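Lumudska Customer Support
Ticket 278
Product: upholstered double bed, gray, channel headboard
Purchased through: Van Beek, Ostville
Opened: September
Status: Closed by customer
Subject: Headboard ticks

Customer, 9:12 am

Hello. We have one of your beds in our office, the gray one with the vertical channels in the headboard. It stands at one end of a large open workspace, with desks and chairs past the foot of it. I mention this so you understand that the bed has an audience.

The headboard ticks. It is a single dry tick, like somebody setting down a pen with a grudge. It happens when weight goes on the mattress, and again a little while after the weight comes off, when everyone has forgotten about it. At home I expect you would sleep through it. In a room where people are trying to read a spreadsheet it gets remarked upon.

The bed was delivered and assembled by Van Beek. I have asked Van Beek. Van Beek says to ask you.

Lumudska Support, 10:40 am

Thank you for contacting Lumudska. We are sorry to hear about your experience. Please confirm that all bolts have been tightened in accordance with the assembly booklet, and that the bed is on a level floor.

Customer, 11:05 am

I don't have the booklet. Van Beek took it away with the packaging, very tidily. I have tightened every bolt I could reach with the key from a different bed, which fits. The tick has moved slightly to the left.

The floor is as level as floors get in this building. A pencil stays where you put it.

Lumudska Support, 1:30 pm

Thank you. Booklet attached. Please see page 2, which shows the headboard brackets. Kindly note that the brackets should be tightened last, with the side rails already fixed. If they are tightened first the headboard may be held under slight tension, which can cause noise.

Please also confirm whether the bed is in domestic use.

Customer, 2:15 pm

Thanks for the booklet. Page 2 is very good. The little man in the drawing is happier than I was.

Domestic use: I'd call it so. People sit on the edge of it. Laundry gets folded on it, or gets as far as being dropped on it. The bedding goes on and comes off a good deal more than it would at home, so if anything the sheets are the ones with a complaint. No one jumps.

I loosened the brackets, pushed the headboard back square, did the rails, then did the brackets last as instructed. The tick stopped for the whole of lunch. It came back when somebody put a laundry pile down on the headboard side, and I would not have called it a heavy pile.

Customer, 4:50 pm

Adding to the above before you reply, because I have spent some of my afternoon on this and would like it to count for something.

What I tried:

Sat on the foot end. No tick.
Sat in the middle. No tick.
Sat near the headboard, left side. No tick.
Sat near the headboard, right side. Tick.
Stood up. Nothing, then a tick as I was walking away.
Pressed the top of the headboard with one hand. Tick.
Pressed it with the other hand, same place. No tick. I can't account for this and don't intend to try.

There is a gap between the mattress and the headboard, on the right side only. It measures 23 mm. On the left the mattress touches. I had assumed the mattress was crooked, but I straightened it and it drifted back by the end of the day.

Lumudska Support, 9:20 am

Thank you for the detailed information. A gap on one side may indicate that the headboard is not parallel to the base. Please remove all items from the bed and lift the mattress so that the slat frame can be inspected. Please check that the center support leg is in contact with the floor.

Customer, 10:10 am

Removing all items from the bed is a bigger instruction than it looks from where you are. A bed in an office is a shelf. It's the widest flat thing in the building and it's soft, so whatever a person is holding when they get called away goes on it. I have cleared it twice this morning already. I clear it, I go and find the hex key, I come back, and there is a shirt. 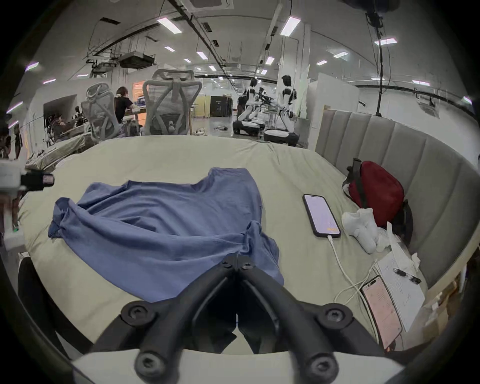
I also have a theory that half the small noises we blamed on the headboard were somebody's phone going off in the bedding. I bring this up against my own interest. For one full hour I had everybody keep their phones at their desks, and in that hour the bed ticked when I sat on the right side and was otherwise silent. So the tick is real, but it had been getting credit for other people's messages.

I'll lift the mattress after four, when it's quieter.

Customer, 4:35 pm

Mattress up. Slats all in their holders. No cracks, no missing caps.

Center leg: touching the floor, but only in a manner of speaking. I could slide a sheet of paper under it. I could slide two. With three it stopped, so I have your measurement in paper if you have someone who can convert it.

I screwed the foot of the leg out until it gripped. Then I put the mattress back, and the fitted sheet back on the mattress, which took longer than the leg did. The fourth corner is where that sheet makes its stand. You get three on and feel competent, and then the first one lets go.

No tick on the right side now. No tick anywhere. I'm going to leave this overnight before I say anything rash.

Lumudska Support, 5:05 pm

Thank you for the update. We are pleased to hear that your issue has been resolved. This ticket will be closed in 2 days unless we hear from you.

Customer, 8:55 am

You're hearing from me.

It ticked at 8:40. I hadn't sat on it. I had leaned a bag against the headboard so I could get at the pillows, and off it went.

On the plus side the gap has gone. The mattress now meets the headboard all the way along, so something we did was right. We just seem to have fixed a problem I hadn't written in about.

Lumudska Support, 11:45 am

Thank you for your patience. We have passed your ticket to our product team. They ask the following. Is there anything between the headboard and the wall? Is the fabric on the back of the headboard fully attached? Has any other product been fitted to the bed?

Customer, 1:10 pm

Nothing touching the back, I can get my arm down it.

Fabric on the back is attached. Some of the staples are more committed than others.

Other products: this one made me go and look properly. There are felt pads between the headboard and the brackets, and they aren't in your booklet. I found the wrapper for them in the drawer where we keep wrappers. They're made by Plandico and sold for chair legs. I assume Van Beek put them in to stop the metal rubbing on the frame, and I'm sure it was kindly meant.

The pad on the left bracket is flat and neat. The pad on the right has folded over on itself, so the headboard is resting on a little felt hinge. When I push on it the fold gives, and when I stop pushing the fold takes its time and then comes back. I think that is your tick, both halves of it.

Lumudska Support, 2:50 pm

Thank you. Our product team confirms that felt pads are not required and should be removed. The brackets have a factory-applied plastic washer, and the headboard should sit directly against this. Please remove the pads on both sides and retighten.

Customer, 3:40 pm

Pads out on both sides. The left washer is there. The right washer isn't there, which may be why somebody went looking for felt.

With no washer and no felt it doesn't tick, it groans. I would like to go on record as preferring the tick.

Could you send a washer? I'll pay for it.

Lumudska Support, 4:30 pm

We are happy to send this part free of charge as a goodwill gesture. Please note that the part is supplied in packs of 1000 to trade customers only. For individual customers it is supplied as part of the complete headboard fixing kit. The kit will be sent to the Ostville address on your account.

Customer, 9:30 am

The kit has come. It's a box the size of a loaf with four bolts, two brackets, an Allen key, another booklet, and a washer in its own bag inside another bag. I now own more hex keys than I have bolts to turn them with.

Washer on. Bolts in loosely, rails checked, brackets last, as the little man does it. Then I put the mattress back and had the same conversation with the fitted sheet.

Sat right side. Nothing. Stood up and walked off slowly. Nothing. Both hands. Nothing. Had a colleague drop into the corner by the headboard with more enthusiasm than I'd asked for. Nothing.

Customer, 4:45 pm, one week on

Still quiet. I've told Van Beek about the felt and they were very interested to hear it - they have since asked whether we have any of it left.

Two notes in case they help the next person. First, check the center leg with the mattress on and somebody sitting on it, because ours looked fine bare. Second, page 2 of the booklet says to tighten "until firm" and page 4 says "do not overtighten," and there's no drawing for the distance between those. I stopped when the key started to hurt my hand.

Please close the ticket. If one of the desk chairs starts squeaking I'll take it up with somebody else.

Lumudska Support, 5:00 pm

Thank you for contacting Lumudska. Your ticket has been closed at your request. Please rate how satisfied you were with your tick.

Lumudska Support, 5:02 pm

Correction: ticket.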